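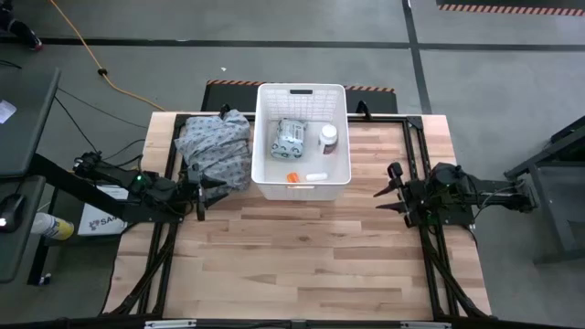 Measles catch-up campaign, Drallness district: request for comments
Community Health Exchange > Immunisation > Country programmes

Trarkel_Office
Members are asked to comment on the draft plan before it goes to the district health board. The September round reached 2000 children across seven health posts. A further 355 were registered but did not attend. The draft proposes a second round in November 2021, limited to Caseck and Balogh.

coldchain_south
We support the second round but cannot support the limit. Of the children who did not attend, 167 live outside the two named areas. They should not wait until the spring.

Trarkel_Office
The point is noted. The limit reflects transport — the district has one vehicle with a working refrigerator.

balogh_clinic
With respect to the previous member, Balogh had the lowest attendance and should come first. Staff there are already trained. Spreading the same doses over every post would leave more opened vials to be thrown away.

coldchain_south
Wastage was allowed for in the September budget and was not fully used. I would ask that the figures be attached to the draft.

nurse_tutor_4
Could the plan also state who will inform parents? Last time our post received the notices one day before the session.

Trarkel_Office
Notices will be sent to all posts ten days in advance. The wastage figures will be added as an annex. The order of visits remains open for comment.

balogh_clinic
Our position on the order is unchanged. We will send it in writing.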